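2024-08-08
Por Sinan Kozan

Cómo asistir a una demostración de robots sin salir convencido de más

Vengo de la jornada de puertas abiertas de Kunivis en Clundevach, donde enseñaban su humanoide Yagi junto a una cama de hospital. El folleto prometía "autonomía asistencial". Yo ya he leído folletos así, de modo que fui con una lista y la comparto.

1. Antes de ir, pide por escrito qué tarea van a mostrar. Si contestan "capacidades generales", mala señal.

2. Pregunta quién manda. ¿Hay alguien con un mando en otra sala? Yo tuve que preguntarlo dos veces, y la respuesta fue "control compartido", que puede ser cualquier cosa.

3. Pide que repitan. Una vez bien hecha no dice nada. Según la ficha, el sistema de agarre Triton se ensayó 3.000 veces; no pone cuántas salieron bien.

4. Mira las manos y el suelo, no la cara del presentador. Apunta los cables, los pies y lo cerca que está la gente.

Manos, cajones azules y cables por el suelo, en Clundevach:
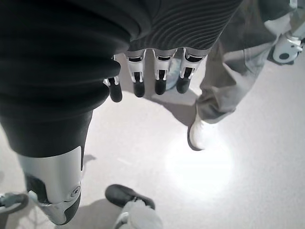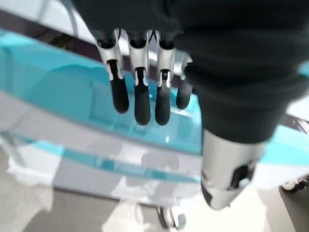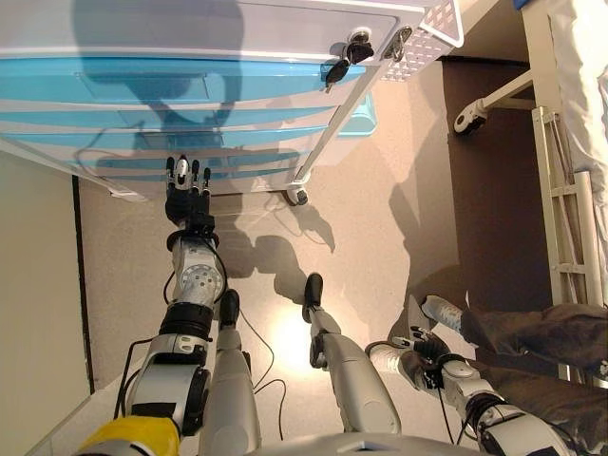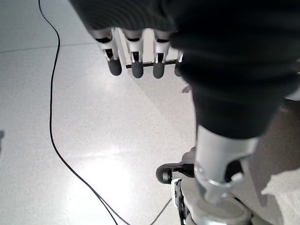 5. Cronometra. Abrir un cajón en 120 segundos puede ser un logro de ingeniería, pero una enfermera de noche no tiene 120 segundos.

6. Pregunta por el mantenimiento. Me dijeron una revisión cada 800 horas y no supieron decirme quién la paga.

7. No firmes nada ese día. A mí me ofrecieron un piloto de 8 semanas antes de llegar al café. Les pedí los datos de fallos y quedaron en mandarlos en septiembre. Cuando lleguen, si llegan, los repasaré con esta misma lista.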